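September, late, kitchen table

Rained all morning and I didn't care one bit, because today was a nothing day and I had promised myself a nothing day since the move. I did exactly one useful thing, which was take the green coat to the cleaner's, and then I came home and made soup and wrote lists. So now you get the long entry I've owed you for weeks, diary.

The big news is that I am learning to swim. Properly, I mean. I could always sort of stay up - the head-out, chin-high thing my whole family does, like a row of worried otters - but I never learned to put my face in and breathe like a regular person. I signed up at the Selbridge pool for the adult beginners' class, which is 19 weeks long and costs $129, and I paid for the whole thing up front so I couldn't wriggle out. I know me.

Seven of us in the slow lane. The water is warmer than I expected and the changing room is colder than should be legal. There's a bench in there that has one slat missing, right where you'd naturally sit, and every single week I put my bag down on it and everything slides out the bottom. Shampoo, keys, the banana. You'd think I would learn.

First class was all blowing bubbles. I felt so silly! Holding the gutter with both hands, face down, humming. The teacher wants us to hum because you can't breathe in through your nose while you're humming, and it works, except I started humming the song from the Flista ad and then couldn't stop for three days. I hummed it in the elevator. I hummed it at the dentist.

Second class we did floating on our backs and I loved it so much I could have stayed there until closing. Your ears go under and everything turns into this big soft roar, and the ceiling at Selbridge has those long wooden beams, and you just drift along underneath them and bump your head on the lane rope now and then. I thought about nothing. I can't remember the last time I thought about nothing.

Third class, kicking with a board. Reader, I went backward. I was kicking like mad and I could see the tiles going the wrong way under me. It's my ankles, they're stiff from years of walking everywhere in boots, so now I have homework, which is to sit on my heels in front of the TV every evening. It hurts more than you'd think. I've been doing it through the cooking show and I make it as far as the first ad break.

Then the breathing. Oh, the breathing. Turn your head, one eye in the water, sip of air, back down. On paper that's nothing. In the pool I lift my whole head up like I heard somebody call my name, my legs sink, I swallow a cupful and I have to stand up. And it's only waist deep there, so I'm standing up coughing in water a toddler could manage. Last week I did that over and over for the full lesson and went home with red eyes and a very bad mood and ate toast over the sink.

I wrote a moany post on my page that same night, mostly about the breathing, and put it up before I could talk myself out of it. I'm going to copy down what came back, because I want to have it here and not just floating around on the internet. 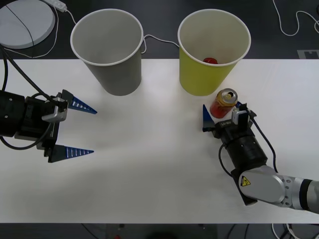
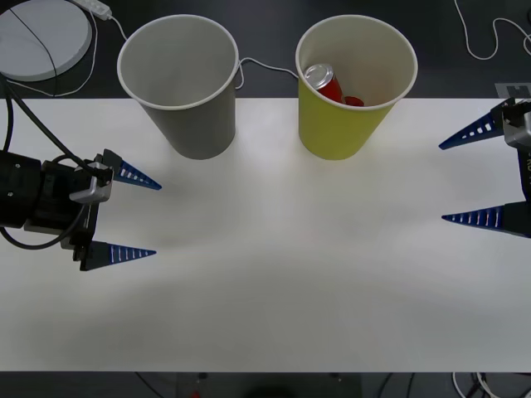
Two paper cups and a can of pop.
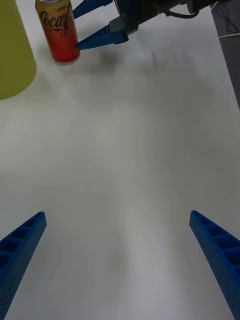 Totano wrote that it took her a whole winter to get the breathing, and that what finally did it was letting all the air out underwater, every last bit, so there was nothing to do when she turned her head except take some in. She said she'd been trying to breathe out and in during the same half second, and of course there wasn't time. She also said to look at the side wall and not at the ceiling, and that if I swallowed water I should swallow it and carry on, because the pool has seen worse.

Well. I read that four times. I was doing exactly what she said! Holding my breath the whole way along like I was diving for treasure, then trying to swap all of it in one go. I had even been told, I think. The teacher says "bubbles, bubbles" from the side constantly and I'd been treating it as a sort of cheer.

So at the next class I went in with one plan and it was bubbles. I pushed off and blew out, slowly, until I felt flat as an envelope, and I turned my head and looked at the wall - there's a poster on it about verrucas, not the prettiest thing to aim for - and the air just went in. Then I was so pleased I forgot to put my face back down and sank. But it went in! I did it again and got two breaths. By the end of the lesson I'd done four in a row, and I was grinning so hard my goggles leaked.

I wanted to tell everybody on the bus. I did tell the woman next to me, a little, since my hair was dripping on her newspaper and I felt I owed her an explanation. She said she'd learned in a lake, when she was little, by being thrown in off a dock. I said did it work and she said no.

Things I need to sort out before next time:

New goggles. The ones I have leave rings that last until lunch. I've been eyeing a pair at the sports place out on the Atinga road, but it's two buses and I hate the second one.

A bag with a solid bottom, or else I sit somewhere else.

Conditioner. My hair feels like a doormat.

Flip-flops, see verruca poster.

The other thing I wanted to put down is how hungry I get. I've never been hungry like this. I come out of there after 45 minutes of mostly standing up and coughing and I could eat the vending machine. I've started making the soup the night before, the lentil one with too much lemon, so that it's ready when I walk in, and I eat it straight out of the pan with my coat still on. Then I sleep like a log. I slept right through the garbage truck, which has woken me up every week since I moved in here.

My shoulders ache in a spot I didn't know I owned. It's kind of up behind the armpit, and if I reach for the top shelf I make a noise. I like it, though. I keep poking at it.

Also, and I'm only telling you this, I bought a second swimsuit. The first one is black and sensible and has gone baggy in the seat already (chlorine, or soup). The new one is orange. Very orange! It looked a lot calmer in the store. I tried it on here in the bathroom standing on the edge of the tub so I could see the bottom half in the mirror, and I laughed out loud, and then I kept it on for a while and did the dishes in it.

I've been thinking about the sea. I don't want to get ahead of myself, because I can do four breaths in a row in a heated pool and the sea is another matter. But if I get to the end of the course and can manage one whole length, I'd like to go somewhere with a beach next summer and walk in past my waist, on purpose, and put my face in. I've stood at the edge holding everybody's towels since I was ten years old. I was always the one who minded the bags. I got very good at it, I could find our spot from anywhere, and I had the sandwiches counted and the sunscreen in the shade, and I told people I didn't like the water much. I think I just didn't like being bad at it with people looking.

Soup's boiling over, back in a second.

OK, saved it, mostly. There's lentil on the burner and the kitchen smells like a campfire. I've opened the window, so now it's raining on the sill.

Heels in front of the TV tonight, no excuses, and I'm going for both ad breaks. Have to pick up the coat tomorrow before noon. And find the other towel, the big blue one, I think it's still in the box marked LAMPS.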